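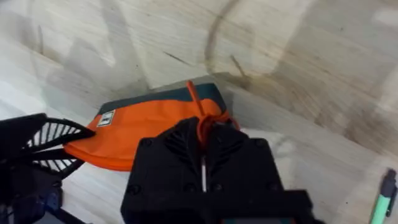
Unit 6: Soft goods, or why the laundry is still yours

The question for this unit is whether a machine can do household chores yet. For rigid items on a known shelf, the answer is mostly yes. For cloth, string and bags, it is mostly no. Take a small drawstring pouch. The fingers have the orange cord at the jaws, and the fabric under it lifts into a little peak, but the rest of the pouch lies flat on the table. A grip on the cord says very little about where the bag will go next. A mug held by the handle comes along as one piece - a pouch does not.

Terms to know before the lab: grasp point, slack, compliance, regrasp.

Kettunen's notes from the Verkport trials (handed out in November) cover 400 attempts at opening and closing a pouch. The arms finished 113 of them without help. Read the failure table first. Most entries are a cord that slipped, or a cord that held while the bag turned over.

Compare this with the shop floor. The Szekeres packing line handles bags all shift, but every bag arrives the same way up, already open. The hard part was taken out by the people who laid out the line. Homes are not laid out like that.

For next time:
Read Savolainen, chapter 2, on two-handed tasks.
Pick one chore you did this week and write down each point where you changed your grip.
Mark the steps where you worked by feel - we will use these in the discussion.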